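Isel simulator: known fault in the pen-cup task
Last updated September 1, 2026

What is the fault?
In release 2 of the Rirnthorpe scene set, the success check could pass an episode while the marker was still held by the gripper. Of 2,000 stored episodes, 397 were marked wrongly.

Which states should the check tell apart?
Marker in the gripper, clear of the cup – fail. Marker standing in the cup, fingers open – pass.

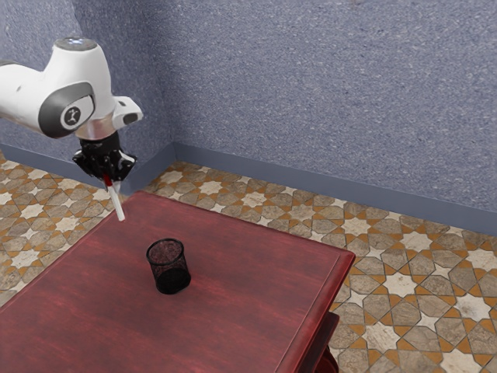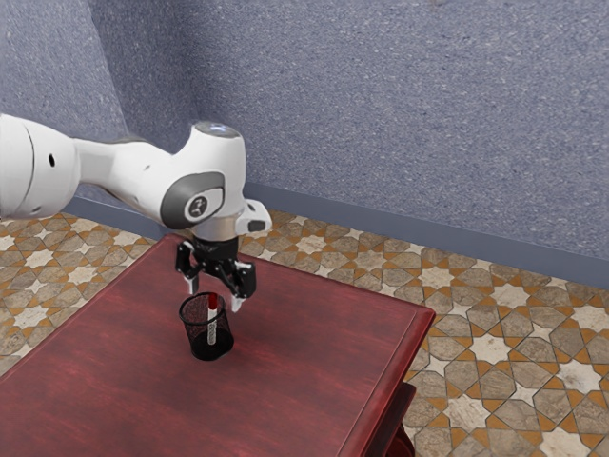
What caused it?
The check read the cup position from a cached value. After a reset the cache could be up to 50 steps old.

Are Drudov scenes affected?
No. They use a separate check.

Do I need to retrain?
Only if your policy used the pass flag as a reward or filter. Run the relabel script first, then compare the counts.

Can the fault reach a real arm?
The flag is not used by the Rajan controller. Policies trained on bad labels may release late or not at all – keep them in simulation until relabelled.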